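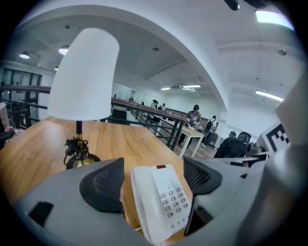 4. Building and trying the gripper

4.1 The workshop build

The Cladex gripper was put together at Claltport, a shared workshop in Itstead where members book a bench by the evening. We wanted to find out how far a small group could get with the tools that any such place already has, and we were delighted by how far that was. The first working unit took us 9 evenings at the bench. Most of that time went on the fingers, and a good part of the rest went on finding screws of the right length.

The body is a pale grey shell with a handle piece underneath. Kittipong Rungrueang drew the shell in two halves so that a builder can open it without disturbing the camera mount. In our first version the halves met along the line of the handle, and the seam pinched the palm on longer runs. Moving the seam to one side cured this, and it also gave us a flat face on which to rest the shell while fitting the finger rails. We would urge anyone copying the design to keep that flat face, even if they change everything else!

The cables leave the body at the handle. Imtiaz Kodikara tried two routes, the first of them up through the shell and out at the back, where the cable kept catching on sleeves. The lower route is less tidy to look at but far easier to live with. It leaves a loop hanging near the forearm, and users told us they stopped noticing it after a few minutes.

4.2 Fingers and pads

The fingers are angled towards each other and carry a dark, mesh-faced pad. We had begun with smooth pads and were never happy with them. A smooth pad grips a flat box well and then slides off anything with a curve to it. The mesh face gives a little under load, and the difference on rounded plastic was plain on the very first evening — Ratih Siregar picked up the same mug over and over, mostly for the pleasure of it.

Getting the mesh to lie flat on a wedge took patience. Our method was to fix the wide end, let it set overnight, then draw the mesh down over the slope and fix the narrow end the next day. Doing both ends at once leaves a ripple across the middle of the pad, just where contact matters most. Pads wear out, so each one comes off with a single screw. We keep spares in a tin by the bench.

Each finger also carries a marker cube. These are white, printed with black square patterns, and they let an outside camera work out where the fingertips are and how wide they stand apart. A flat marker would have been simpler to make, and we did start that way, but it is lost from view as soon as the wrist turns. With a cube there is usually another face to read. Charoen Chantharasri printed the patterns on matt paper after a glossy batch gave trouble under ceiling lights, and matt paper has served us well ever since.

4.3 Trying it on everyday things

We tested the gripper on ordinary household and office objects set out on a wooden table, with other people going about their work nearby. A bare bench against a blank wall would have been easier for the cameras. We chose the busier setting on purpose: people who build at home will use the gripper at home, with lamps and chairs and cables in view, and we wanted our recordings to look like that.

Figure 1 gives the gripper's own view during one of these sessions, with a white desk telephone between the pads. Figure 2 is taken from the user's side, and shows the marker cubes at the ends of the fingers. The two views are useful together. From the gripper's camera one sees the contact closely but very little of the arm; from the user's side the arm is clear and the contact is partly hidden.

Figure 2. The gripper held out over the table with both forearms, a white box upright between the fingers. A table lamp stands behind and to the left of the box.

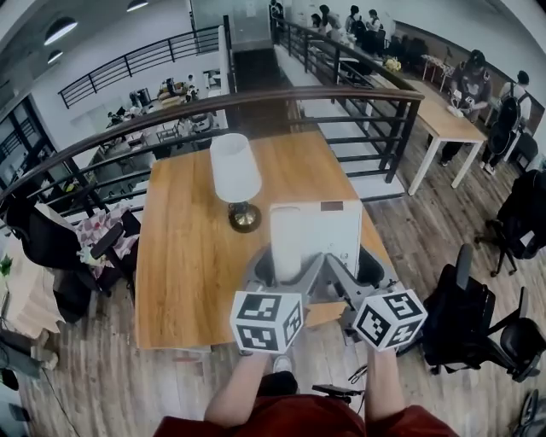 Can a gripper of this kind be built without a workshop?

Most of it can, given a small printer, a set of hand tools and a table that may be left covered overnight. The finger rails are the one part for which we would still go to a shared workshop, as they need two holes drilled squarely through a narrow piece, and a pillar drill makes that a quick job.

We recorded 80 runs in all. A run began with the gripper open and clear of the table, and ended when the object had been put down and the fingers had opened again. We asked users to move at whatever pace felt natural. Kumaresan Salian, who had no part in the build and came to the gripper fresh, was faster than any of us within one session, and watching him changed how we thought about the trigger. We had set it stiff, fearing that objects would be dropped. He asked for it to be softer. With a lighter spring he could close the fingers slowly, feel the pads meet the object, and then tighten — a much kinder way to handle anything light.

Upright boxes were a joy to work with. They offer two flat, matching sides, and the pads settle against them almost by themselves. Telephones are harder, with a sloping top and keys that press when squeezed from the wrong direction. We found it best to approach from above with the fingers well open and to close only once both pads were level with the body. Soft objects remain a weak point, and a folded cloth will often slip out at one corner.

4.4 Notes for other builders

The lamp on the table taught us something about light. When its shade takes up a large part of the camera's view, the camera darkens everything else to make up for it, and dark pads against a darkened background are hard to follow. Fixing the exposure by hand before a session solves this. We now do it as a matter of habit, along with wiping the marker faces.

Check the cubes for play as well. A cube that has worked loose on its peg still looks perfectly good in a recording, and the error only shows later when the finger width drifts. A drop of glue is enough. We are now fitting the same fingers to the fixed arm, the Luangrath, and the changes needed for it are described in Section 5.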